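Section 6. Setting up the arm for an open day

I wrote this part after we ran the Skokier demo for visitors at Detcombe, and I've tidied it up so the Baltton crew can use it too. You'll want two people, a clear morning and more coffee than you think.

6.1 Before the doors open

1. Put the arm where people can see it from the front and from one side. Leave a walking gap behind the operator's chair.
2. Start the laptop first, then the arm, then the camera. Wait for the camera light before you open the viewer.
3. Load the Kim routine and run it twice at low speed with no cable in the grip.

Note: The June version of the routine has a longer pause before the grip closes. Keep it! Visitors like to see what's coming.

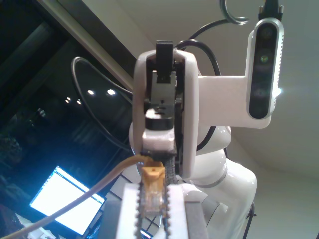
Network plugs make a great demo part – everybody has fought with one at home, so they get the point right away. I tried pens and toy bricks before, and folks drifted off pretty fast. Set the plug between the toothed pads with the boot up and the clear end pointing down, so people standing close can spot the gold contacts, and let the rest of the cable run off to the side.

4. Close the fingers slowly until the plug stops wiggling. If it tips, open up and start over.
5. Move the arm to the show position and hold it there while you talk.

Caution: Hands out of the grip before anyone touches the laptop. I say this out loud every single time, even when I'm the only one at the table.

6.2 Checking the base

Do this with the power off, before the first group and again after lunch. We had some 23 people in our biggest group, and a crowd like that does lean on the furniture.

1. Check that the mounting plate sits flat on the tabletop.
2. Look over the screws in the flange. Snug is fine, so don't crank on them.
3. Follow the black cable from its connector to the table edge and make sure it has slack. 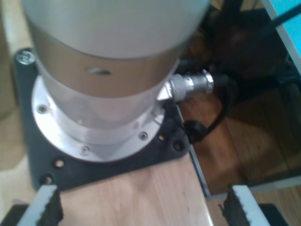 Fig. 2. Arm base on its square mounting plate, with the cable connector at the side.

4. Try a gentle push on the arm. If the plate shifts, stop and call off the next group until it's fixed.

Note: Write down the cycle count when you shut down. Ours read 1,212 at the end of the day.

Related sections
Section 5. Charging and storage
Section 7. Packing the arm for travel
Visitor sign-in sheet
Skokier demo checklist, updated Jul 6, 2020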